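*Last changed May 2019. Seraina Rüegg, Cleltville*

My husband stopped wearing a tie to work years ago, but he still has a drawer full of them, and most still get worn at weddings, funerals and the winter concerts in Mokport. For a long time they hung on a rack on the closet door. They slid off, ended up on the floor behind the shoes, and had to be pressed before he could go anywhere. We now roll them and keep them in a divided box. These are my notes on how to do that, along with some things about cleaning and sorting that I get asked about.

## Before you put anything away

Take every tie you own out of the closet and put them in one basket. Include the ones in coat pockets and the one in the suitcase. Check each tie in daylight on both sides, mainly the wide end and the part where the knot sits, which is where most of the wear shows.

Look for:

- food spots, usually a hand's width above the point
- pulled threads
- a dark, shiny line at the knot
- a loose slip stitch (the long thread inside the back seam)
- a lining that has twisted, so the tie won't lie flat

Ties with spots go in a separate pile. Don't roll a dirty tie. Old grease turns yellow over time, and then no cleaner will promise you anything.

If a tie has a crease from the last knot, hang it overnight in the bathroom after someone has showered. Most creases drop out. For the stubborn ones, lay a damp cotton cloth over the tie and hold the iron just above it. I don't press down. A pressed tie gets sharp flat edges, and it takes a long while for them to soften again.

## Clearing a place to work

Rolling goes faster on a hard, smooth table than on a bed. On a bed the tie sinks in and the roll comes out crooked. Wipe the table first and let it dry all the way. Put the basket on one side and the box on the other, with enough room between them to lay out a folded tie at full length.

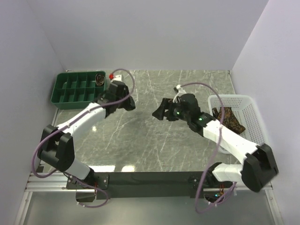 I like the box in a back corner, where my sleeve won't catch it, and the basket near my right hand. If you're left-handed, switch them. Keep coffee off the table. Take off any rings with raised settings too, as silk snags very easily and a pulled thread can't be hidden on a plain tie.

## Rolling

1. Undo the knot completely. Don't pull the narrow end through to get it open. Work backward through the steps you used to tie it.
2. Lay the tie face down and smooth it with the flat of your hand.
3. Fold it in half lengthwise, so that the narrow end lies on top of the wide end.
4. Start at the fold. Turn the first bit over your finger to make a small, soft center, then slide your finger out.
5. Roll toward the two points, keeping the edges in line. Tap the side of the roll on the table now and then to even it up.
6. Stop when you reach the wide point and tuck it against the side of the roll.

The roll should be firm enough to stand by itself and loose enough that you can push a fingertip into the middle. If it springs open as soon as you let go, it's too loose for a wide compartment, but it will be fine in a snug one. I don't use rubber bands or pins. Bands leave a ridge, and after a hot summer they stick to the fabric.

Knit ties get rolled too, and in their case it matters more. A knit tie on a hanger grows longer every month. Roll it very loosely.

Wool ties are bulky. Give them the biggest cells you have, or fold them once and lay them flat in a drawer.

## Choosing a box

Ours is green plastic with fixed dividers. I have also used a cardboard one, and it worked until the bottom got damp one January. With plastic, run a finger along the top of every divider before you use it. Some have a rough line left from the mold, and that will catch silk. A nail file takes it off in a minute. Wipe out the dust afterward.

Measure the inside of the drawer before you buy, and measure the height as well as the width. The box has to clear the top of the drawer opening with the ties in it. I bought one from Amer that fit perfectly until it was full, and then the drawer wouldn't close.

If the compartments are too big, fill out the space with a strip of acid-free tissue around the roll. Newspaper is no good, the ink comes off.

## Filling it

Set the box down where you can see into it from above. Put the first few rolls in and then stop and see how they sit before you do the rest. It's a lot easier to change the order at this stage. 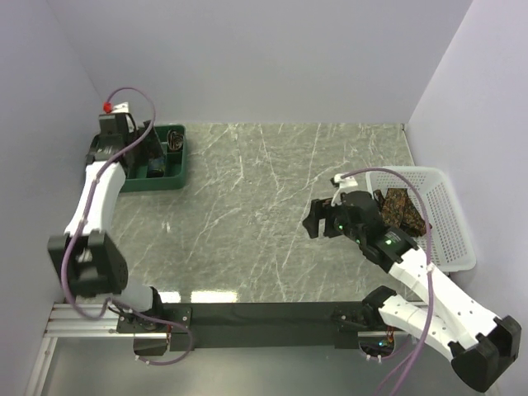 *Divided green tray, with a small dark brown coil in the upper right compartment.*

There are two ways to set a rolled tie in its cell. You can put it in with the spiral facing up, which takes less height and shows you the edges of the pattern. Or you can turn it so the outside of the roll shows, and then you see more of the fabric. We do some of each, depending on the cell. What matters is that the roll goes in without being forced. If you have to push, take it out and roll it again a bit tighter, or give it a larger space.

Lower it in with your fingertips on both sides. Dropping it in from above makes the center pop up.

One tie per cell. I've tried putting 2 narrow ones together and the one underneath never got worn.
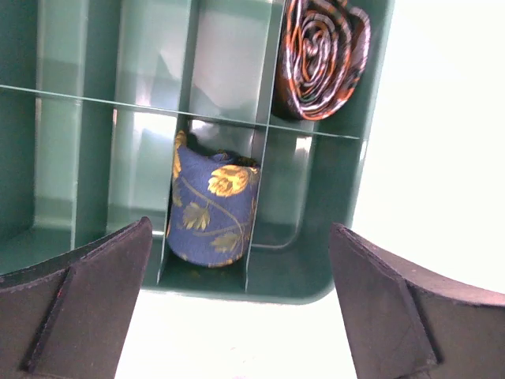 *Patterned ties, rolled: the dark one with orange and rust-red in the upper right cell, the blue with yellow flowers in the row below.*

Sort them in whatever way the person who wears them thinks. Mine thinks in colors, so the blues go together. My brother sorts his by occasion, with the funeral tie always in the same corner so he can find it without turning on the light. Loud prints are easy to spot anywhere in the box. The plain dark ones are the trouble, navy and black look the same at six in the morning, so keep those in separate rows.

Leave a space or two open if you can. A tie that comes home in a pocket needs somewhere to go, and if every cell is taken it will end up over the back of a chair.

## Where to keep the box

A closed drawer or a closet shelf is best. Keep it away from windows. Blue fades quickest in our house, and a rolled tie fades in a stripe where the light hits it, so the damage shows as soon as you unroll it. Stay clear of radiators and outside walls that sweat in winter.

For moths I use cedar blocks in the drawer, outside the box, and sand them lightly when the smell goes. Mothballs work, but the smell stays in silk for weeks.

Unroll everything 4 times a year and roll it again from a slightly different fold. I do it when I change the bedding over for the season.

## A few leftovers

**After wearing.** Let the tie hang for a day before you roll it. It needs to air, and the knot creases need time to relax.

**Water spots.** Let the spot dry fully, then rub it gently with another part of the same tie. This works on a lot of silks – try it before you take the tie to the cleaner.

**Grease.** Cover it with cornstarch, leave overnight, and brush it off. Repeat once. After that it's a job for the cleaner.

**Travel.** A rolled tie fits inside a dress shoe, in a clean sock. Mamo sells hard tie cases that do the same thing, and they're worth having if you travel for work.

**Loose threads.** Never pull one. Use a blunt needle to draw it through to the back and leave it there.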